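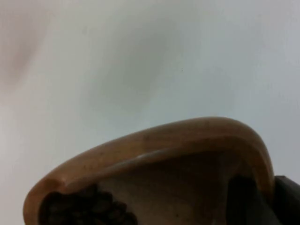

Wrist camera, bowl task, gripper at the right side of the rim. Attached to ticket by L. Tully.

Stoluvum Robotics Club / Arm project / Issues
Ticket: Bowl turns in the grip during lift and pour
Opened by: Lorcan Tully
Assigned to: Yaryna Kovalchuk
Priority: high (blocks the pour demo)
Status: closed, one follow-up open
Opened: August 2026

Summary

The arm closes on the rim of the bowl and lifts it, but the bowl rotates in the fingers before the arm gets to the pour position. Sometimes it tips forward and drops part of the load on the bench. Sometimes it swings back and the pour comes out short. The same program worked all through March with the plastic bowl. We have the demo for the summer open day coming up and the wood-toned bowl is the one in the task sheet, so going back to plastic is not an option.

Setup

Arm: club arm no. 2, the one on the Nasley base plate
Gripper: two-finger, stock fingers
Program: pour_bowl, last saved version before the break
Bowl: tan, thick rounded rim, smooth finish
Load: the dark practice load from the tub, filled to the line

Steps to reproduce

1. Home the arm.
2. Place the bowl on the tape mark with the load in it.
3. Run pour_bowl at normal speed.
4. Watch the bowl between the end of the lift and the start of the tilt.

Expected: bowl stays level until the wrist tilts.
Got: bowl turns on its own, forward or back.

I ran it 20 times and wrote each one down. Clean pours: 4. The rest either spilled or poured short. The sheet is in the blue folder.

Log

Comment 1, Yaryna Kovalchuk

Thanks for doing the full set. Can you tell me which way it turned most often? Also, was the load pushed to one side? In your attachment the pile is sitting over on the left of the bowl and the gripper is at the right. If the weight is all on the side away from the fingers, the bowl is going to want to hang down on that side as soon as it leaves the bench.

Comment 2, Lorcan Tully

I didn't record the direction for every run. From the ones I did record, mostly it went down on the side away from the fingers. I wasn't leveling the load, I just poured it in from the tub. I can repeat with it spread out.

Comment 3, Lorcan Tully

Repeated with the load spread flat by hand. Better, but it still turned on most of the runs. So the load position is part of it and something else is also wrong.

Comment 4, Aidan Doherty

What is the grip force set to? When I wrote the March version I had it low because the plastic bowl flexed and popped out if you squeezed it. The setting is in the config file, grip_limit. It should not have changed, but check.

Comment 5, Lorcan Tully

grip_limit is 2000. I don't know what the units are. It is the same in the March backup.

Comment 6, Aidan Doherty

Those are raw controller counts, not a real unit. That is the low setting I meant. This bowl is heavier than the plastic one and has a much thicker rim, so it probably needs more. Don't go straight to the maximum. Go up in small steps and feel the finger motor with the back of your hand after each set. If it gets hot, stop.

Comment 7, Yaryna Kovalchuk

Before anybody turns the force up, please look at how the fingers meet the rim. The rim is rounded on this bowl. The stock fingers are flat. A flat finger on a rounded surface only touches along a thin line, and that line works like a hinge. More force will help a little with slipping but not much with turning.

Sorcha, do we still have the soft pads that came with the Biston kit?

Comment 8, Sorcha Mac Mathúna

There is one set of Biston pads in the second drawer. One of them has a tear at the corner. There's also the sheet of rubber left over from the wheels last year, which can be cut to size. I would use the sheet. It's thicker.

Comment 9, Lorcan Tully

Tried these in order. Load spread flat each time, same bowl, same tape mark.

Stock fingers, grip_limit raised two steps. Bowl still turned, more slowly. Motor was warm.
Biston pads, grip_limit back to 2000. Held through the lift, turned when the wrist started to tilt. The torn pad slid off on the last run and is now in the trash.
Rubber sheet cut to finger size, held on with double-sided tape, grip_limit 2000. Held through the lift. Turned on the tilt, but only a small amount.
Rubber sheet, grip_limit up one step. Held through lift and tilt. Load came out in the target tray.

I only did a few runs of the last one because the tape was starting to creep. It needs a better way to attach the rubber.

Comment 10, Aidan Doherty

Good. Use the contact cement from the rover build. Rough up the finger faces first with sandpaper and wipe them down. Leave it overnight before you put any load on it. Do it with the window open.

Comment 11, Gráinne Nic Aodha

Club supervisor here. Contact cement is fine but I need to be in the room when you use it. Please put gloves on. Lorcan, take the fingers off the arm before sanding so the dust doesn't get into the gripper slides.

Comment 12, Lorcan Tully

Fingers off, sanded, glued, left overnight. Back on the arm. Gráinne was there.

The fingers are thicker now, so the open position was wrong and the inside finger bumped the rim on the way down. I opened the start width in the config and it clears now. I also had to re-teach the grasp point, as the gripper was closing before it got low enough. Old values are commented out in the file in case anyone wants to go back.

Comment 13, Yaryna Kovalchuk

I looked at the wrist camera feed while Lorcan ran it. Two things.

First, at the grasp point the camera is so close that you get the rim and a lot of plain background and not much else. You can't judge from that view if the bowl is level. If we want to check for turning during the run we should do it from the side camera. I have changed the recording script so it saves both.

Second, the approach is still coming in with the gripper off to the right of the bowl's center line as the wrist camera sees it. That was picked for the plastic bowl so the fingers would miss the handle. This bowl has no handle in the way where we grip it, so I'd like to try coming in closer to the middle. It would put the weight more evenly on each side of the fingers.

Comment 14, Sorcha Mac Mathúna

If you move the grasp point, the pour path has to move too or the load will miss the tray. I can redo the path. Give me the new grasp values when you have them.

Comment 15, Yaryna Kovalchuk

New values sent to Sorcha. I turned the approach a little at a time until the wrist started to get close to its joint limit and then backed off. It is not dead center but it is closer than before.

Comment 16, Sorcha Mac Mathúna

Pour path redone. I slowed down the first part of the tilt and left the rest alone. In the old version the wrist jerked at the start of the tilt, and I think that was what finished off the runs that made it through the lift. Saved as pour_bowl_b. Please don't save over pour_bowl.

Comment 17, Lorcan Tully

Full test of pour_bowl_b with glued rubber, grip_limit up one step from 2000, new grasp point, load poured from the tub without leveling. I left it unleveled on purpose because the people at the open day will be filling the bowl themselves.

20 runs. Clean pours: 18. On the 2 bad ones the bowl held fine but some of the load stuck at the bottom and did not come out. No turning in the grip on any run. Motor was warm at the end, not hot.

Comment 18, Aidan Doherty

The stuck load is a different problem. You could add a short shake at the end of the tilt, or hold the tilt longer. Open a new ticket for it so this one can close.

Comment 19, Gráinne Nic Aodha

Please also update the task sheet with the new finger setup and the new start width. The younger group will be using arm no. 2 after the open day and they will go by the sheet.

Comment 20, Lorcan Tully

Sheet updated and a copy put in the blue folder. New ticket opened for the stuck load.

Resolution

Causes: flat fingers on a rounded rim, grip force too low for this bowl, grasp point too far to one side, fast start to the tilt.
Fix: rubber glued to both finger faces, grip_limit raised one step, grasp point moved, tilt slowed at the start. Use pour_bowl_b.
Follow-up: check the rubber for peeling before each session. Spare rubber is in the second drawer. Sorcha is asking Hofstetter for a price on a set of ready-made curved fingers.

Closed by: Yaryna Kovalchuk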